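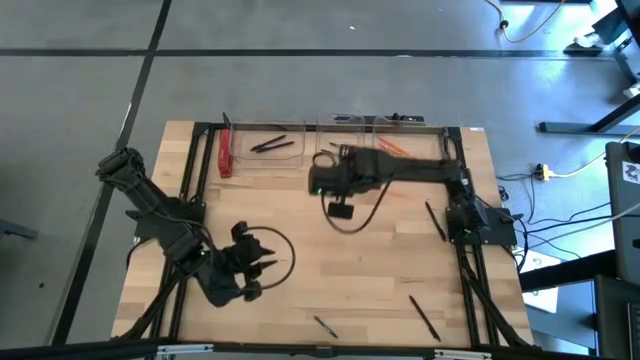
Wood-top table on the concrete floor

Fairweather Community Boards > Local News > Health Care
Topic: Pramard clinic billing moves to Toditz in October

millrace_gal
Original post, 10 May 2019

Got a letter from the Pramard clinic on Route 28 saying that starting in October all of their billing and scheduling will be run by Toditz. Same doctors, same building, but the phone number changes and the old patient portal gets shut off. You have to make a new login and "re-enter any payment arrangements."

I have a payment plan for my son's surgery. Has anyone here been through this with another clinic? I want to know if the plan carries over or if I start from scratch. The letter is two pages and doesn't say.

hobart_t
I went through it at the Femine urgent care when they switched. The plan did not carry over on its own. I kept paying the old account for two months and the money sat there as a credit while the new account showed me past due. It got fixed, but I had to mail copies of my bank statements.

Print your plan agreement now while the old portal is still up. After they close it you have to request records on paper.

Quillback
My experience at the same place was fine. I got one email, clicked through, and my balance and plan were there. I think it depends on whether you set the plan up online or over the phone. Mine was online.

hobart_t
Mine was over the phone, so that could be it. Still, a clinic should be able to move both kinds.

millrace_gal
Mine was in person at the front desk. They had me sign something on a clipboard and I got a pink copy. I have no idea if that's in any computer.

dee_northside
Keep the pink copy.

I used to do front desk work at a different practice (not Pramard, not Toditz). When we changed billing companies the paper plans had to be typed in by hand by whoever was on shift. Most went in right. Some went in with the wrong monthly amount. Call before the changeover and ask them to read back what they have for you: total, monthly payment, due date. Write down who you talked to.

plainspoke
I don't see what everyone is so worked up about. The clinic has had bad billing for years. I waited 15 weeks for a corrected bill from them last year. If another company can do it better, good. The people at the front desk can go back to checking patients in.

Quillback
Agree with that part. The old system was slow. I once got the same lab bill three times after I had paid it.

bench_warmer
The problem isn't whether the old billing was any good. The clinic used to be a place where you could walk up to the window with your bill and someone would look at it. I did this in March. They had charged me $877 for a visit that should have been a $70 copay. The woman at the window saw the wrong code, fixed it, and I was out of there before my ride came. With Toditz there is no window. You call and you wait.

plainspoke
You can still ask the front desk about a bill. The letter says so on page two.

bench_warmer
Page two says front desk staff can "direct you to the appropriate resource." I read that as a card with the phone number on it.

plainspoke
You're guessing. So am I, but I would rather wait and see how it works before deciding it's terrible.

dee_northside
At our place the front desk could see balances after the switch but couldn't change anything. So if a code was wrong we could tell the patient it looked wrong, and then they had to call. That was one office and one company. Pramard may have a different deal. Worth asking them directly.

carport_ray
Does this change who takes what insurance? My wife sees the foot doctor there and we're on her retirement plan.

millrace_gal
The letter says "participating plans are not affected by this change." That's the whole sentence.

carport_ray
OK thanks. I'll call the insurance side too and get it from them.

hobart_t
Smart. Also check the name that shows up on your card statement. When Femine changed over, the charge came through under a name I had never seen and my bank blocked it as fraud. Then I got a late notice. If your payments are automatic, tell the bank ahead of time.

Quillback
That one happened to me too, now that you mention it. Bank sent me a text and I said yes it's mine and it went through. I had forgotten about that.

lowell_st_mom
We don't do anything online. Is there still going to be a way to pay by check? My father-in-law is a patient there and he won't use a computer, and he isn't going to read a card number to somebody over the phone either - I don't blame him.

millrace_gal
Yes, there's a mailing address for checks on the back of the letter. It's a PO box out of state. It says to allow up to 28 days for a mailed payment to post.

lowell_st_mom
That is a long time for a check. He pays the day the bill comes and he'll still show as late.

bench_warmer
That's what I mean. He used to be able to drop it off.

plainspoke
OK, I'll give you that one. That's too long. They should hold off on late fees for mailed payments.

dee_northside
He can ask for the late fee to be taken off if the check is dated before the due date. We did that all the time. It does mean another phone call, though, and someone in the family may need to be listed on his account to make it for him. There's a form for that at the desk. Get it done before the switch while the people there know him.

lowell_st_mom
Thank you, I'll pick up the form when I take him in for his blood pressure check.

millrace_gal
Update. I called the clinic and was on hold a while but did get a person. She found my plan. The total was right and the monthly amount was right, but the due date was listed as the first and my pink copy says the 15th. She changed it and said she would mail me a new printout. She also said plans signed at the desk are being entered now and I should check again after the new portal opens.

She didn't know if the front desk will be able to fix bills after October. She said they have training coming up and hadn't been told.

hobart_t
Good that you called. When the printout comes, staple it to the pink one.

carport_ray
Called our insurance. They say the foot doctor is still covered and they had not heard anything about Toditz. They told me to call back in the fall.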